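Unit 4 Handout: The Basic Electric Rice Cooker
Small Appliances in the Home Kitchen, Section 2
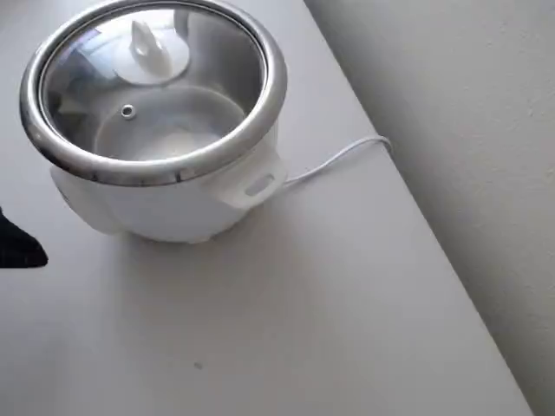 Dale Gosselin

Scope

These notes cover the plain cooker type: one heating plate, one removable pot, one loose lid. Pressure models and cookers with programmed cycles are treated in Unit 5. Read these pages before the lab. The measuring exercise at the end is due with your lab sheet.

Parts and terms

Body. The outer shell, usually molded plastic or painted metal. It carries the side handles and holds the heating plate, the sensor and the switch. The shell is never immersed. The cooker shown in the photo at the head of these notes has a white plastic body with rounded sides, and a boxy handle with a slot in it.

Inner pot. The removable vessel in which the rice is cooked. Most are aluminum, with or without a nonstick coating. The outer bottom of the pot must sit flat on the heating plate. A dent or a dried grain of rice between the two surfaces makes for uneven heating and may trip the switch early.

Lid. Loose lids are glass or metal. A glass lid with a metal rim, as in the photo, lets the cook check progress without releasing steam. The knob is attached through the center of the glass. It should be checked for looseness before each term.

Steam vent. A small hole in the lid, often lined with a metal ring. It lets steam out at a steady rate and keeps the lid from rattling at a full boil. On the lid in the photo it is the small silver dot near the base of the knob. Starch collects in vents of this type and should be cleared with a soft brush.

Heating plate. A metal disc with the element cast into it or fixed below it.

Sensor. A spring-loaded button in the middle of the plate. It presses against the pot.

Principle of operation

The cooker does not measure time. It responds to temperature. While free water remains in the pot, the bottom of the pot stays close to the boiling point of water, 212 degrees F at sea level. The heat supplied goes into turning water to steam. Once the free water has been absorbed or boiled off, the temperature at the bottom of the pot rises quickly.

In the common magnetic design, the sensor contains a magnet and a piece of alloy that loses its magnetic attraction at a set temperature a little above boiling. When that point is reached, a spring pulls the magnet away and the switch lever drops. The main element is turned off. On many models a second, weaker circuit then keeps the rice warm.

Two results follow. First, the amount of water controls the length of the cycle, and a wrong amount cannot be corrected by the switch. Second, lifting the lid during cooking lets steam escape and lowers the water available to the grain.

Altitude affects the boiling point. At higher elevations the water boils at a lower temperature, the grain softens more slowly, and extra water is usually needed. Add it a small amount at a time over several batches and record each result.

Power and load

Check the rating plate before the cooker is plugged in. A 400 watt cooker on a 120 volt circuit draws 3.3 amps. The same circuit may be supplying a kettle or a toaster, and the loads must be added together. Worked problem: a 400 watt cooker runs for half an hour at full power. Energy used is 0.2 kilowatt-hours. Students should be able to repeat this calculation for any rating.

Placement

The cooker stands on a level, heat-resistant surface with open space above the vent. Do not place it under a wall cabinet. Steam will lift the finish from the cabinet bottom over time.

Cord routing needs attention. In the photo the cord runs across the tabletop and drops over the edge. In the lab, cords go toward the back of the bench by the shortest path. A cord that hangs down the front or the open side of a work surface can be caught by a sleeve or a hip and bring down a full pot. Mark the cord path on your bench plan.

Procedure

Measure the rice with a level cup. Rinse it in a separate bowl and drain it well. Wipe the outside of the pot dry and remove any grains from the plate. Lower the pot and turn it slightly to seat it. Add water to the recipe amount, put on the lid, plug in the cord and press the switch.

When the lever rises or the light changes, leave the lid in place for 10 minutes. Moisture evens out between the top and bottom layers during this time. Open the lid away from the face, then loosen the rice with a flat paddle. Metal spoons are not used in coated pots.

Unplug the cooker and let it cool before cleaning. Wash the pot and lid in warm soapy water. Wipe the body with a damp cloth.

Exercise

Cook two batches with the same weight of rice. Use the standard water amount for the first and one-tenth more for the second. Let the cooker cool fully between batches. Record the time to switch-off, the final weight, and the texture at the top and bottom of the pot. Account for the difference in time using the section on operation.

Bring your own kitchen towel. Lab sheets go in the tray by the door.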